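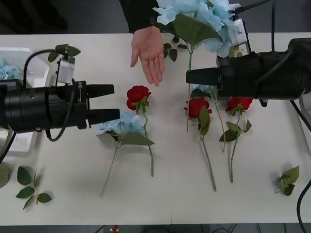

The sash that would not stay up

My bedroom window has been held open by a dictionary for most of my adult life. It is a good dictionary, hardback, and it has outlasted two cars and a marriage. In May the other cord went, the bottom sash came down like a guillotine on the words "aardvark to lurch", and I decided the time had come to pay somebody.

Paying somebody is harder than it sounds. The first firm I rang wanted to sell me a whole new window. The second wanted to sell me 8 of them, which was ambitious, as the house has five. The third man came round, sucked his teeth at the frame for a while, said "Victorian" in the tone of a vet with bad news, and was never heard from again.
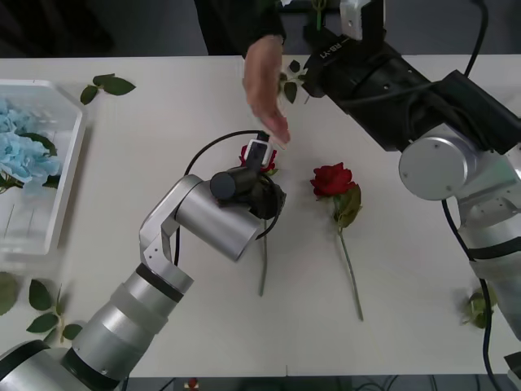 Words by Kwok-wai Wan
03/08/2026

Fuviteo was the fourth. It is a sash window repair outfit run from a railway arch by a woman called Lui, who answers her own telephone and will not be drawn on when she might arrive. She arrived, as it happened, while I was in the bath.

What Lui does is simple enough to explain and infuriating to try. A sash window is two heavy panes hung on cords, and each cord runs over a pulley to an iron weight hidden in the box of the frame. When everything is in order you can lift the thing with one finger. When a cord snaps, the weight drops to the bottom of the box, where it sits among the dust, the paint flakes and whatever the last repairer was having for lunch. Mine had a crisp packet. Lui smoothed it out on the sill and put it at 1983.

She prised off the staff bead with a wide chisel, scored the paint first so that it didn't take half the wall with it, and had the bottom sash out and leaning on my wardrobe before I had found a dry pair of socks. Then came the top one, which had been painted shut by several generations of people who should have known better, and I include myself. Nylon cord or waxed cotton? I was asked this as though it were a matter of faith. I said cotton, because she was holding the cotton.
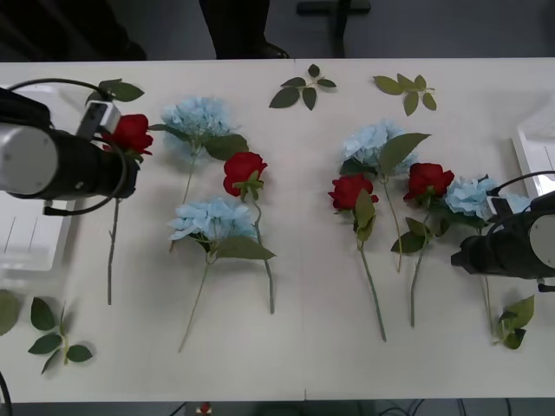
A draught, once you have noticed it, is a lodger. Mine came in at the meeting rail, where the two sashes are supposed to kiss and didn't, and it was strong enough to worry the curtains. Lui's answer was a brush strip let into a groove, which she cut with a router on a pair of trestles in the yard while next door's cat took an interest. I have tried cheaper answers. One winter I stuffed the gap with old tights, and the winter after that I lined up pots along the sill in the hope that greenery would break the wind. It all died, and artificial flowers would have been the sensible choice, red roses and pale blue hydrangeas like the ones on the long white table here, which can lie flat all day without a drop of water and would not have minded a gale in the slightest. The brush strip is less decorative but I can now read in bed without a hat.

The bill was £200 for the window, cord and strip included, and Lui wrote it out by hand on the back of a Zerkness paint chart. I had been quoted 4 times that for a plastic one. She also eased the catch, which I hadn't asked for, and told me to stop painting the pulleys, which I hadn't owned up to.

The sash goes up with one finger and stays there. I have been showing it to visitors, who are polite about it. The landing window is next, and Lui has promised to come when she comes. The dictionary is back on the shelf with a dent in its spine, and still opens at "lurch".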